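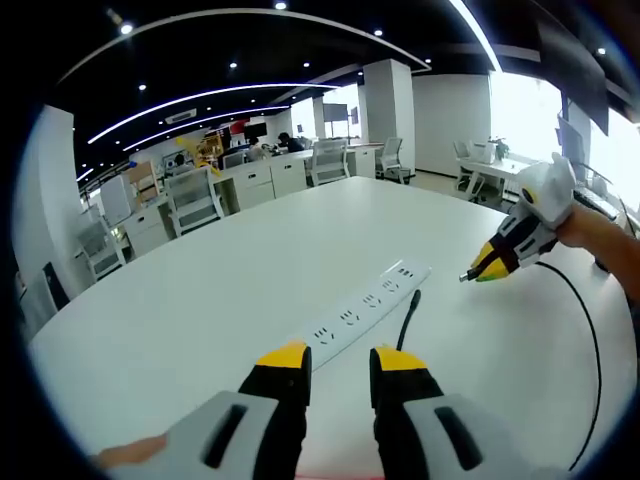 The Lokdale Ledger is a dystopian novel by Gilberto Tamayo, published on November 24, 2018. It is the first of two books set in the walled town of Lokdale, and was followed by Bokel Rising. The novel is written for older teenagers but has been shelved with adult fiction in many libraries.

Background

Tamayo began the book as a short story about a girl who copies out ration lists by hand. The story ran to 40 pages and was turned down by two magazines. He kept the setting and the opening chapter, dropped the original ending, and spent the following years turning it into a novel. An early draft was told by three narrators. In the finished book only one of them remains, although letters written by the other two appear between chapters.

The town was first called Correa, a name that survives in the book as that of the river running under the north wall.

Plot

Lokdale has been closed to the outside for longer than any of its residents can remember. Each household is allotted a share of fuel, grain and lamp hours, and the amounts are written in a ledger kept at the Counting House. Debts pass from parent to child. A family whose debt grows too large is sent through the south gate to Bokel, a settlement that the townspeople know only from the notices pinned up in the square.

Inga Marl is 16 and works as a junior copyist. While replacing a water-damaged volume she finds that her mother, who was sent to Bokel when Inga was small, had no debt at the time. The entry had been altered in a hand she recognises as that of her own teacher, Orrin Pell. She begins to check other entries at night and finds the same changes beside the names of families who had lived near the old pumping station.

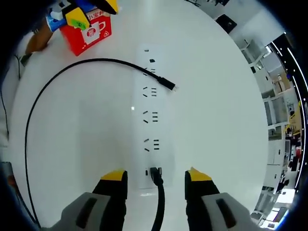 Inga confides in Tobin, a lamp carrier who has reasons of his own for wanting to see the records. The two of them steal a volume and hide it in the roof of a disused school. When the theft is discovered, the Counting House cuts the lamp hours of the whole district until the book is returned. Neighbours turn on one another, and Tobin's brother is taken away for questioning.

In the last part of the novel Inga leaves by the river and reaches Bokel on foot. She finds a working town with its own council and its own ledger, in which the people of Lokdale are listed as debtors. Her mother is among the clerks. The book ends before the two have spoken.

Setting

The calendar used in Lokdale has 366 days every year. The extra day, known as Reckoning, falls in October and is the date on which all accounts are read aloud. Several chapters are headed with the number of days left until Reckoning. The town's population is fixed at 2000, and a birth above that number must be matched by a departure.

Machinery in the book is old and poorly understood. The largest piece, the Skandomer, is a pump that raises water from the river and is serviced according to a set of rules which the engineers recite from memory. Its failure in chapter nineteen leads to the closing of the eastern wells.

Themes

Debt is the main subject of the novel. Punishment in Lokdale is hardly ever described as such, and characters speak of being "carried over" or "written down". Inga's growing skill as a copyist is also what allows her to tell a forged entry from a real one, and later to make one herself. Her decision to alter a stranger's record in order to protect Tobin's family is left unresolved.

Reception

Reviews were mostly favourable. Critics praised the early chapters in the Counting House and the character of Pell, who is given a full chapter to explain himself. The pace of the middle section was the most common complaint, and several reviewers felt that Tobin disappears from the story too soon. Opinion on the ending was divided.

Editions

The first edition was a hardback of just over 400 pages, with a map of the town on the inside cover. The paperback leaves out the map and adds the original short story as an appendix. Two passages in chapter six, in which the dates of Inga's apprenticeship did not agree, were corrected in the paperback.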